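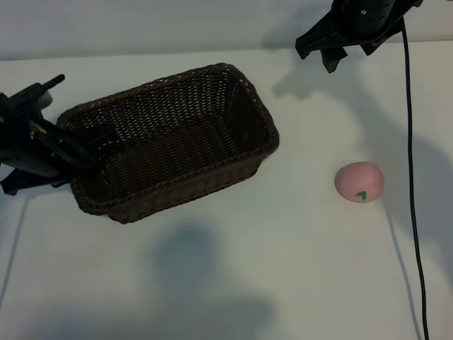
Stop writing rules for the robot and start writing them for whoever resets the table, was the first comment Soledad Manzano made on our draft, and it changed the shape of this section more than any other remark we received. Our early version dealt almost wholly with speed limits, stop buttons and gripping force. All of that stays in (see Section 3), but the rules below start one step earlier, with the state of the workspace before an episode begins.

**Figure 1.** Two-arm cell at Trindley, basket-and-ball task. Left gripper at the basket, right gripper open above the table.

### 4.2 Rules for the shared tabletop

We drew up the rules by comparing written practice at three sites, Skastden, Trindley and Requena, and then trying the merged set on 131 episodes. What delighted us was how much the sites already agreed on. Each had reached the same habit for two-arm work: one arm is named as the holding arm and the other as the moving arm, and the names are written down before anything starts. Under our Rule 1 this naming is required, and the roles may not be swapped within an episode.

Rule 2 covers the waiting arm. An arm with no part in the current step should be kept high and clear of the objects, with its gripper open and empty. The pose of the right arm in Figure 1 is the sort we have in mind. Requena preferred a closed gripper while waiting, and there is a fair case for it (a closed gripper is narrower), but operators found it much easier to tell at a glance that an open one was holding nothing.

Rule 3 is about cables, and it is the one we would most like other groups to borrow! Written standards tend to treat a cable as part of the arm. On a small table it behaves more like another object, one that nobody has placed on purpose. In Figure 1 a thin black cable runs down the right side of the table, past the pink ball, with open surface between the two. We ask for a gap of 30 mm between any cable and any task object at the start of an episode, checked at both ends of each arm's planned travel.

Rule 4 concerns light. Arms throw large soft shadows over a pale table, and these move when the arms do. We do not ask sites to remove them. We ask that the lamps stay put for a whole session and that any change be logged with the time.

Of the 131 episodes, 14 were set aside at the opening check, nearly all of them under Rule 3. Osamu Kamata and Yolanda Benítez made the checks separately and differed on 2, both over whether a cable counted as resting on the table. The wording now says "touching or hanging over".

One question is still open. Koltama's checklist asks for a fresh check after every dropped object, and ours asks for one only when a person has reached into the cell. We are trying both versions at Skastden and will report the results with the next revision.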